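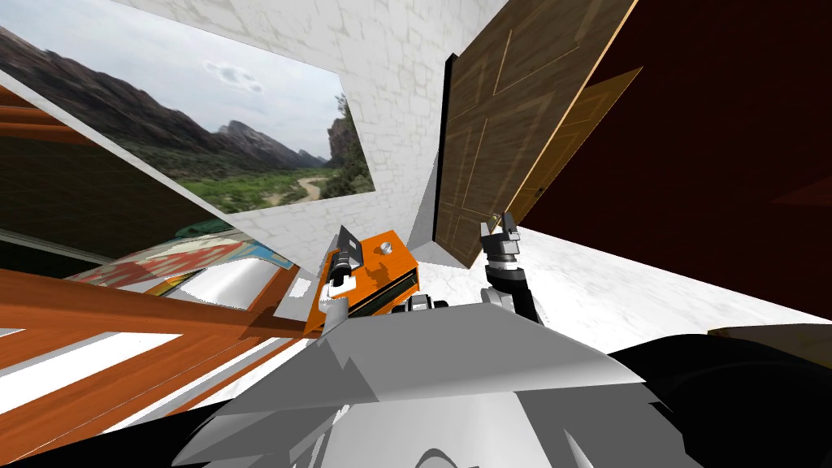

4. Running the Box and Door Task

Before you start this section, finish the installation in section 2 and load a room as described in section 3. The Box and Door task comes with every Vistora license, including the trial. It uses the two-arm robot model and the Bredholm room.

4.1 Load the task

1. Open Vistora and choose Tasks from the left menu.
2. Select Box and Door, then click Load. The first load takes longer than later ones while the textures are prepared.
3. Wait for the status bar to read Ready. Do not move the controllers before then.
4. In the View menu, pick Head. This is the main working view.
5. Check that both grippers respond. Squeeze and release each trigger once.

Note: The head view may come up tilted, depending on the start pose. You can work in this view or press L to level it. Leveling changes only what you see. Recorded data keeps the original angle.

4.2 Switch to a wrist view

Use a wrist view when you need to see the gripper fingers against the door.

1. Press Tab to go from the head view to the first wrist view. Press Tab again for the second.
2. Open the gripper all the way.
3. Set arm speed to 20 in the Motion panel. The default of 62 is too fast for close work.
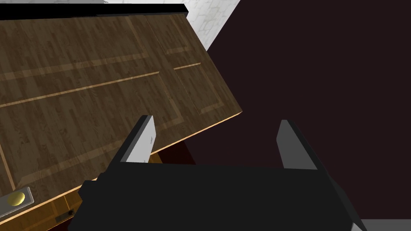
Figure 4-2. Wrist view with the gripper open. The knob and backplate are at lower left.

4. Move the arm in short strokes. Let go of the controller between strokes so the arm can settle.
5. If the knob leaves the view, back the arm away from the door before you turn the wrist.

Caution: Keep collision checking on during this task. With checking off, the fingers can pass through the door panel, and the run will be marked invalid when you save.

4.3 Set a marker on the door

Marker is the add-on that saves a point in the room so you can return to it. It is included in the full license and can be added to a trial from the Account page.

1. Hold the arm still in a wrist view.
2. Press M. Click the spot on the door you want to save.
3. Type a name and press Enter. Names can be up to 20 characters long.
4. To return to the saved view, open the Marker list and double-click the name.

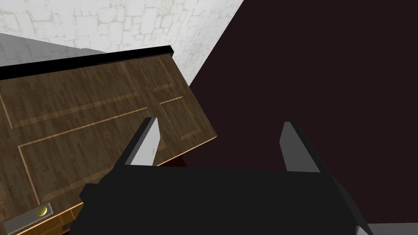
Figure 4-3. Wrist view of the paneled door, with the fingers apart and nothing held.

Each room can store 200 markers. When the list is full, delete the ones you no longer need or export them to a file. Markers made in one room do not carry over to another.

Note: Moving the robot base does not move your markers. Moving the door does. If you change the door position in the room editor, set its markers again.

4.4 Hold position with two arms

1. Return to the head view.
2. Bring one gripper to the side of the orange box.
3. Close the trigger slowly until the contact light in the Motion panel turns green.
4. Press H to lock that arm. The other arm stays free.
5. Raise the free arm clear of the box and open its gripper.
6. Press R to record. Press R again to stop.

If the contact light flickers, release the box and try again with the gripper square to its side. Error 398 means the lock was pressed without contact. Clear it with Esc and repeat step 3. 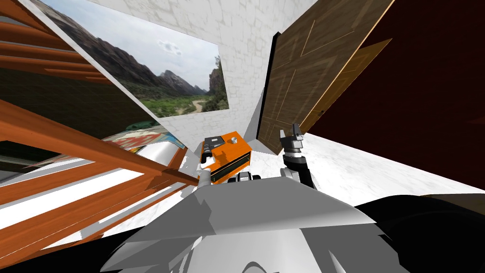

Golshifteh Arabzadeh asked on the support page whether the lock stays on when you change views, and reported that in the August release hers had dropped out each time she pressed Tab. The lock now stays on through view changes. If yours does not, update from the Help menu and restart Vistora before loading the task again.

4.5 Save or discard the run

1. Click Save Run. Choose a folder with enough free space.
2. To throw the run away, click Discard and confirm.
3. Click Reset Room before the next run.

For help with export formats, see section 5.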